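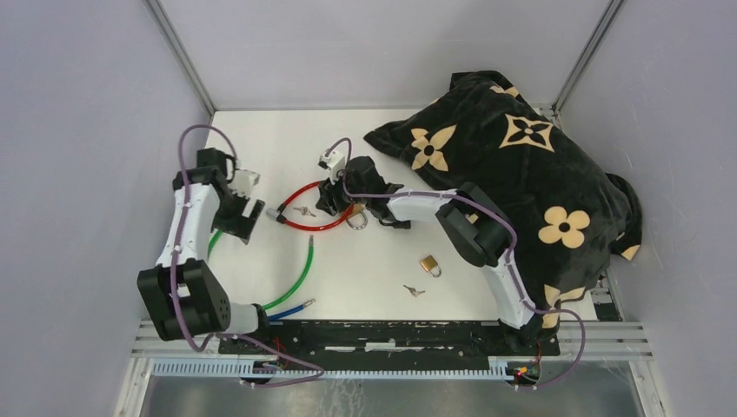
Ulla Moen wrote in to ask whether the black one shows every bit of lint, and would I buy it again knowing that. Yes to the lint. Also yes to buying it again, with a couple of gripes.

So, the Grolonano plush throw, black with the cream-beige flowers. Had mine since April. Paid 53 dollars at the Clevham store, which felt like a lot for a blanket until I slept under it.

Pattern first, that's what sold me. Big flowers with four petals, some pointy and some rounded, plus a diamond sort of shape with a black flower inside it. Nice even when the thing is just dumped in a heap, and at my house it's always in a heap. Cream is closer to beige in real life. If your couch is bright white it may look a little dingy next to it. Mine's brown so who cares.

Softness: very good. Still good after 8 washes, cold, gentle, no softener. I put it in the dryer on low once and it came out with a flat patch near one corner, brushed it back up with a damp hand. Mostly. Line dry if you have the room.

Warm. Too warm for me past spring, my husband uses it year round.

Now the lint. Dog hair, toast crumbs, white sock fuzz, all of it sits right on the black parts. The flowers hide it fine. I keep a roller in the drawer and go over it every few days. My old Nirkby throw was gray and I never once thought about this.

Shedding was bad the first 2 washes, black fluff all over teh lint trap. Wash it alone. Stopped after that.

Folding, meh. It's slippery and thick and slides off the arm of the couch every time. Takes up a whole shelf in the closet. Gave up, got a basket.

Stitching on the edge came loose in one spot, maybe an inch. Sewed it myself, took 12 minutes with the thread hunting. At that price I shoudn't have to.

Four stars. Would be five with a better hem. Ulla, if you have a white cat get a lighter color.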